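3.2 Collection of Demonstrations

Demonstrations for the Rarnow policy were gathered at two sites, Skevanent and Cidance, under a shared written protocol. Each site used a single arm ending in a plain rod, so that blocks could be pushed but not grasped. The operator guided the arm by hand controller and was given one short instruction at a time, such as moving the yellow heart toward the green star. A session lasted 90 minutes and was divided into episodes of up to 33 seconds. Between episodes the blocks were left where they lay, and the end state of one episode became the start state of the next.

This choice was made to obtain a wide range of layouts without manual resetting. It also produced layouts in which blocks of one color stand together, as with the red star and red cylinder in Figure 2, at a distance from the remaining six. Such layouts were kept in the training set.

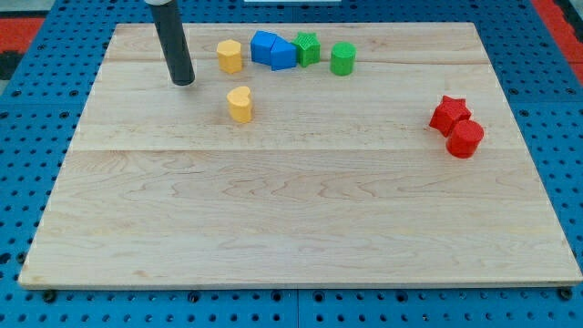
Figure 2. Work surface with eight blocks in four colors; the tip of the rod is above the board.

Vávra objected at the review stage that leaving the blocks in place would tie each episode to the one before it, and that a random split of episodes would then place near copies of the same layout in both the training and test sets. The objection was accepted. The split was redone by session, and all results in Section 4 use the revised split. Scores under the earlier split are given in the appendix for comparison.

Instructions were written after the fact for a further 200 episodes in which operators had moved the blocks freely. Two annotators labeled each of these episodes separately. Where their labels named different blocks or different goals, the episode was removed. Differences in wording alone were retained, as the policy is expected to handle more than one phrasing of the same request. Episodes in which a block left the board were also removed, and the session was resumed once the block had been put back by hand.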